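3.2. Recogida de demostraciones por control remoto
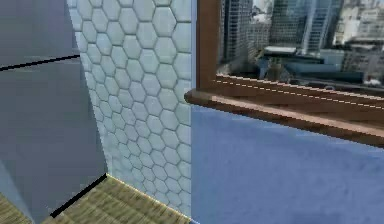

Figura 3. Entorno simulado de Cuneck: pared de azulejos hexagonales, pared azul y ventana con vistas a la ciudad.

Manikandan Mudaliar nos comentó, al leer un primer borrador, que a su juicio quien enseña una tarea a distancia enseña también sus propias dudas, y que convendría no borrarlas tan deprisa de los registros. Le dimos muchas vueltas a esa observación (más de las que habíamos previsto, a decir verdad) y acabamos conservando las pausas y las correcciones de cada operador, que en nuestro trabajo anterior con Binari se recortaban de forma automática.

El conjunto completo reúne 1.249 demostraciones, de las cuales 618 se grabaron guiando el brazo con la mano y el resto mediante mando remoto en simulación. Participaron 40 personas, casi todas sin experiencia previa, y queremos agradecerles aquí la paciencia con que repitieron una y otra vez los mismos gestos durante el mes de julio. Antes de empezar, cada una disponía de un rato libre para familiarizarse con el mando y moverse a su gusto por la habitación virtual, cuya apariencia se detalla en la Figura 3.

En cuanto al fondo, preferimos interiores con texturas variadas, como el suelo de aspecto trenzado o el marco marrón de la ventana, con la esperanza de que la política aprendida no dependiera de una pared lisa y siempre igual. Malachy Coughlan propuso además variar la iluminación entre sesiones, idea que adoptamos solo en la segunda tanda y que retomamos con más calma en la sección 4.1, junto con los resultados por operador.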